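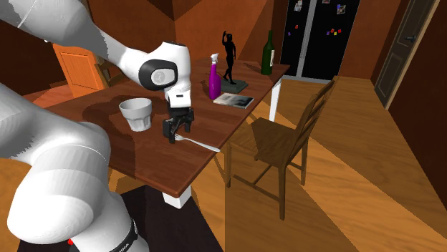 Gripper over the fork, cup to the left. Sim render.

17 Aug 2018

Calf raise rig, notes from today's bench and floor work.

Load cell on the Rostitz sled was reading high again this morning. Zeroed it with the foot plate off, then put the plate back and entered it as tare. Checked against the stacked plates at 500 N and it held there through the warm-up sets. Eero Ahonen thinks the drift comes from the cable where it bends under the heel block. Taped the cable flat for now. New connector is on order from Aridura.

Protocol stays as it was in February: standing raises, knees straight, 5 sets, 2 seconds at the bottom, 4 minutes between sets. Ryan Nuttall wants to drop the pause. I would like to keep it. Without it people bounce out of the stretch and the force trace goes up into a spike at the start of each rep, and then we are measuring the tendon more than the calf. Left the pause in. Ryan will run his own set without it on Monday so we have both traces to look at.

Seated raises were a mess. The knee pad on the Wosorell bench slides forward once the load gets heavy. Put a rubber mat under it, which helped for the first two sets and then it crept again. Needs a proper stop bolted on. Do not use any of the seated numbers from this session.

Ankle angle: the strap-on sensor and the video do not agree at the bottom of the rep. Sensor says the heel goes lower. My guess is that the shoe is folding and the strap is moving with it. Try barefoot next time, or put the strap higher on the shin. Eero is going to mark up the video by hand for one lifter and compare.

Soreness sheets: only three came back. The question about stairs is worded badly and two people answered it for going up and the other for coming down. Rewrite it as two questions.

Saarinen rack is free after lunch next week, so move the standing work there. The floor is flatter and the heel block doesn't rock.

To do
Stop for the knee pad
Reword soreness sheet
Copy the raw traces to the shared drive before Ryan wipes the logger
Ask Eero for the long hex key back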